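Adomaitis Gudolano 40 guitar head

Review by Meron Woldemariam

Last updated: Jan 20, 2019

I bought the Gudolano second-hand in June for £300, with a footswitch and no manual. It has since done every Utent rehearsal, nine gigs and most of the guitar tracks for our second EP, so I think I've used it enough to write it up. I play rhythm guitar in a band tuned to C standard, somewhere between doom and straightforward heavy rock. If you play country or jazz you may get less out of this.

It's a 40 watt valve head with two channels, one shared set of tone controls, a presence knob, a master volume for each channel and an effects loop. The front panel has eight knobs and three switches. The back has outputs for a 16 ohm cab, one 8 ohm cab or two 16 ohm cabs, plus the loop sockets and a line out that I've used once.

Clean channel

The clean channel is good up to halfway on the volume. Past that it starts to break up on the low strings first, which I like for slower parts, but it means you won't get a loud, really clean sound with humbuckers. With single coils there's more room. I tried it with our other guitarist's single-coil guitar and got a clear, slightly hard sound that sat well over the drums.

The bright switch is too strong. With it on, everything below the middle setting on the treble knob sounds thin and everything above it hurts. I leave it off and turn the presence up a little.

Pedals work well into this side. I've run a fuzz, two overdrives and an old rat-type distortion into it and all of them sounded like themselves. The fuzz was the best of the lot. If you already have a pedal sound you're happy with, you could buy this head for the clean channel and hardly touch the other one.

Drive channel

Most of my playing is on this channel. There's a gain switch with two positions. The lower one is a classic hard rock crunch, dry and quick, and it cleans up properly when you roll the guitar's volume back. The higher one adds a lot of gain and a push in the upper mids that sounds to me as if it's centred near 3000 Hz. In a room on your own it's a bit nasal. With a bass and drums going it's what lets you hear the guitar, and I stopped noticing it after the second rehearsal.

Low tunings are where I expected trouble, and there was some. The bass knob should stay below four on the high gain setting. Above that, palm mutes on the bottom two strings turn soft and the note arrives late. An overdrive in front with the gain at zero and the level up fixes most of it. I've got one on all the time now.

Settings I use, for anyone who wants a starting point: gain six, bass three and a half, middle seven, treble five, presence four. The master depends on the room. At the Brarnaddale Hall, which holds a couple of hundred people and has a hard back wall, I had it on three and was asked to turn down.

Volume

A 40 watt valve amp is loud. The master volume works, but the sound is smaller below two and the low end mostly goes. There's no half-power switch. If you live in a flat, buy something else. At band volume it holds together very well, and I've never run out of power with a 4x12, even with a drummer who hits as hard as ours.
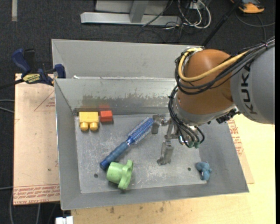 The effects loop is serial, with a level switch on the back, and it's quiet. I run a delay and a tuner through it on a pair of six metre leads and can't hear any loss. My complaint is the placing of the sockets. They're side by side in the bottom corner, facing straight out, so any normal jack sticks out behind the amp and the lead bends hard at the plug as soon as the cab goes near a wall. I killed a good lead that way in the first month. I've ended up doing this with my loop leads: a full turn of slack taped to the handle bracket, then down to the board, so a tug on the lead reaches the tape before the socket. Right-angle plugs help as well, though two fat ones won't fit next to each other. Measure before you buy.

Noise and reliability

Hiss on the high gain setting is noticeable when you stop playing and normal for this sort of amp. There's very little hum. I use a gate for the stop-start songs and leave it off for the rest.

I've had one fault. The drive channel started cutting out for a second or two at a time during a rehearsal, and it got worse as the night went on. It was a dirty contact in the loop return socket. I cleaned it with contact spray and a spare jack and it hasn't come back. Plugging a short patch lead between send and return is a quick way to check for this if yours does the same.

I fitted new power valves in the autumn. The old ones were working, but I didn't know how old they were. The bias points can be reached from the back once the grille is off, and the tech who did it charged me for half an hour. The low end got a little firmer afterwards.

Build

The box is solid and the corners are metal. The covering has come up along one bottom edge and I've glued it down twice. The knobs are plastic, push-on, with a white line that's hard to read on a dark stage – I put a dab of paint on the ones I use. The handle is on top and well balanced. It's heavy for a 40 watt head. I can carry it one-handed from the car to the stage, but I wouldn't want to do two flights of stairs with it.

The footswitch is the weak part. It's a light metal box with two buttons, one for channel and one for loop, and the lights on it are so dim that I can't tell under stage lighting which channel I'm on. The lead is fixed to the box, too, so if it goes you're soldering. I replaced mine with a plain two-button switch and put the original in a drawer.

Recording

We did the EP in two days with one dynamic mic and one ribbon on the same speaker. The high gain setting took far less work than I'd thought. We turned the gain down to four, double-tracked everything and cut a little of that upper mid push on one side only. On the fastest song, which is 121 beats per minute (fast for us), the mutes came out tight enough that we left the overdrive pedal off.

The line out has no speaker filtering, so straight into a desk it's fizzy and not much use. With a cab simulator after it, it was fine for a demo. Keep a cab plugged in when you do this.

Would I buy it again?

Yes, at the price I paid. New, I'd want a better footswitch and a half-power option for the money, and I'd try it next to a couple of others first. It suits players who rehearse and gig at full volume, use one main sound and have a pedal or two. Players who need a big clean sound, or who mostly play at home, should look elsewhere.

Good: drive channel in a band mix, takes pedals well, quiet loop, easy to bias.

Bad: footswitch, bright switch, loop socket placing, nothing much below two on the master.

Comments (4)

fuzzandfeedback
Had one of these for three years. Agree on the bright switch. A tech clipped the capacitor on mine and put in a smaller value, and it's usable now. Cheap job.

Petra L.
Does the presence knob affect both channels? The shop had one but only with the drive side working, so I couldn't tell.

Meron Woldemariam
Petra – yes, both. If the clean side was dead I'd ask them to sort that out before you pay. Could be a preamp valve.

lowtuned_dave
We're in B and I had to take the bass down to two. Swapped the first preamp valve for a lower gain one as well and that helped more than the overdrive did. What speakers are in your cab?

Contact | Gear reviews | Live reviews | © 2019 Meron Woldemariam | Back to top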